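About Lestier Growers

Home
About
Liner List
Ordering
Growing Notes
Contact

Lestier Growers is a wholesale propagation nursery at Grotmont. We produce rooted liners of foliage plants and ferns for finish growers, interior plant contractors and botanical collections. We do not sell finished plants and we do not sell at retail.

What we grow

The current list holds 298 cultivars. Most are aroids, marantas, peperomias and ferns grown for use indoors under low to medium light. Availability is posted by tray. Each entry gives the botanical name, the cultivar name, the method of propagation and the normal time from stick to ship.

Trade names are listed only as cross-references. Where a plant is sold under more than one name, we ship it under the oldest name we can document. Growers who need a different name on the tag should state it on the order.

Variegated forms are graded by hand at the rooting stage. Cuttings that root with fully green leaves are pulled from the tray. Some reversion after shipping is normal in certain cultivars, and these carry the letter R on the list.

Stock plants

All cuttings come from stock plants held on site. Stock is kept in a separate range with its own tools, footwear and drain line. Staff who work in the stock range do so first in the day and do not go back in after handling finished trays. Blocks are renewed from clean material on a fixed rotation, and older blocks are discarded even if they are still producing well.

Alun Hopkin manages stock and keeps the block records. Every tray label carries a block number, and a customer who reports a problem should quote it.

Propagation

There are 44 mist benches in the main house, each with its own valve and bottom heat loop. Mist interval is set by bench according to leaf type. Thin-leaved marantas run on short, frequent cycles. Peperomias and other succulent-leaved plants are kept much drier and are moved off mist as soon as roots reach the edge of the plug.

The standard medium is peat and perlite with a low starter charge. Ferns are grown in a finer mix with the perlite reduced. A bark-based mix can be supplied by arrangement for aroids, with the order placed before sticking.

No growth regulators are used on liners. Buyers who want compact plants should plan their own applications after potting. Our growing notes give suggested light levels and feed rates for the first weeks after transplanting.

Selections

A small part of the list was selected here. Magagula is a compact philodendron with short internodes and a slow habit, suited to desk planters. Takero is a bird's nest fern with a narrow, stiff frond that holds up better in dry air than the common form. Both are propagated by tissue culture and are sold as established plugs only.

Background

The nursery was started by Ingvar Hjaltested, who had grown cut ferns on the same ground and still runs the trial house. The first houses were built for ferns and were too dark for most of the present list. They were re-covered one at a time, and two of them remain under the original shade level for fern production and acclimation.

We employ 26 people. Most new staff begin in tray filling and move to sticking after a season.

Visits

Trade visits are by appointment. The stock range is not open to visitors. Please do not bring plant material onto the site, including samples for diagnosis. Send photographs first and we will tell you where a sample should go. 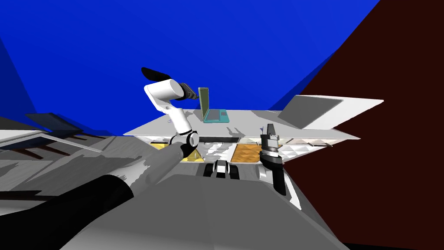
GROTMONT, April 29, 2023

The spring list replaces the one issued in February. It adds 33 cultivars, mainly peperomias and small ferns. Entries marked "limited" are allotted in order of receipt, and back orders are not carried over from the earlier list. Customers with open orders for bark-mix aroids should confirm tray size with the office before their ship week.

Lestier Growers, Grotmont
Wholesale only
Terms of sale
Claims and credits
Plant health documents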